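Prirkimell reading room sells its tabletop display as a draw, but the numbers are thin

The Prirkimell community library has a new corner, and it would like you to know about it. The display, put together under a program called Odach, went up in June at the far end of the reading room. According to the library's newsletter it is meant to "bring books back to the table." The table was there already. So were most of the books.

Odach is paid for by Sostex, a local office supply firm, which gave the library $700 toward materials. The newsletter calls this a major partnership. It also says 806 people came through the reading room during the month, and it puts that figure right beside the paragraph on the new corner, as if one explained the other. The library does not say how many came in the month before, and when we asked, the front desk told us the door counter had been replaced in the spring and the old totals could not be compared.

That leaves the display itself to make the case. Black cloth has been hung up behind a light wooden tabletop, with colorful foam letters fixed to it in two rows. Books and a few small objects are laid out in front. The idea, as the program sheet explains it, is that people who would walk past a shelf will stop for a table, pick something up and sit down with it.

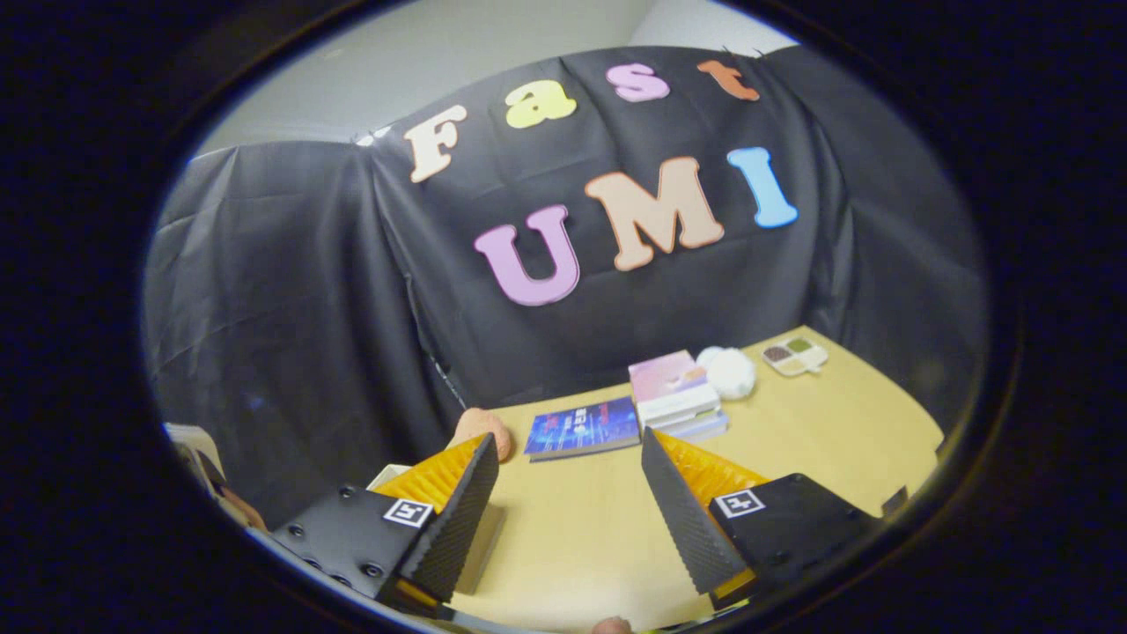

Perhaps they will. Stores have been putting books on tables for as long as there have been bookstores, and it can work when somebody picks the titles with care and changes them often. The Odach sheet promises neither. It says items will be "refreshed as needed" and gives no schedule. It doesn't say who chooses them or what the choice is based on. A dark blue book and a small stack with a pink and lavender cover on top are not much of a selection for a room this size, and a reader who has no interest in either will be back at the shelves in under a minute.

The small things set out with the books are harder to judge. Among them are a round, fluffy white ball and a little white tray with separate wells. The program sheet describes such pieces as "conversation objects" and suggests that parents and children make up a story that links them to a book. It's a pleasant enough notion. It would be easier to believe in if the sheet offered even one story to start from, or said which age group it had in mind.

Then there is the cloth. Black does make the letters stand out, and the pastel ones in particular would be lost against a white wall. But the fabric hangs in creases, and a program with a sponsor and a logo might have found time to run an iron over it. The newsletter calls the finished corner "gallery quality." Readers can decide that for themselves.

The stronger claim concerns borrowing. The library says 41 checkouts can be credited to the display so far. Asked how a checkout gets credited to a table, the desk said borrowers were invited to tick a box on a paper slip. The slip lists the display as the first answer, ahead of the catalog, the shelves and the staff, and there is no space for more than one answer. Any survey class would send that back for a rewrite.

None of this makes the corner a bad idea. It costs little, it takes up a part of the room that was used for returns carts, and the people reading near it during our visit at 4 p.m. did not seem bothered by it. The trouble is what comes next. The library plans to ask for money to put similar tables in its branch at Pan, and the request leans on the checkout slips and the door count as proof that the first one worked.

The Pan branch has shorter hours and fewer seats, and its regulars have been asking for a longer evening opening for more than a year. A table and a piece of cloth won't give them that. The request is expected to go in before the end of summer, and the library says a fuller report on the Prirkimell corner will be attached. It has not said whether that report will include last year's borrowing figures.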